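Monthly Building Walk-Through — Hadgate Unit, Ground Floor and Store
Checklist version 18, with comments from the August walk

Please mark each point OK, Not OK or Not checked. Write a comment for every point which is not OK.

Exits and routes
1. Main exit door opens fully with one hand — OK
2. Rear exit door opens fully — Not OK
Comment: The door touches the floor mat and stops halfway. I moved the mat to the wall. Please do not put it back before it is cut shorter.
3. Exit signs lit — OK
4. Corridor free of boxes — OK
Comment: Two boxes from Herrero were standing beside the stairs in the morning. They were taken to the store before the walk was finished.

Fire equipment
5. Extinguishers in place, pin and seal present — OK
6. Inspection tag readable — Not OK
Comment: The tag on extinguisher 166 has faded and I could not read the month. A new tag is requested from Fastness.
7. Call points not blocked — OK

Electrical
8. Panel doors closed and labeled — OK
9. No extension cord plugged into another one — Not OK
Comment: Found in the kitchen, behind the refrigerator. I unplugged the second cord. The toaster must stay on the counter near the sink wall until we have one more outlet.

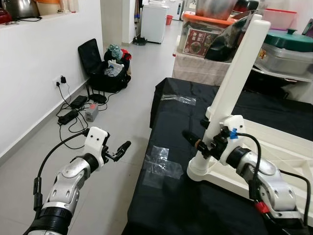 10. Emergency lights, test button held for 30 seconds — Not OK
Comment: Lamp 331 in the store went dark before the test ended. The battery is probably old. I ask for replacement by Friday, as this lamp is the only one near the ladder.

Store and first aid
11. Heavy items on low shelves — OK
12. Ladder feet complete, no cracks — OK
13. First aid box complete — Not OK
Comment: Burn gel is missing and the eye wash is expired. Both are on the order to Grivivside.
14. Accident book in its place — OK

Open points from last time: the loose stair edge is repaired. The dripping tap in the washroom is still open.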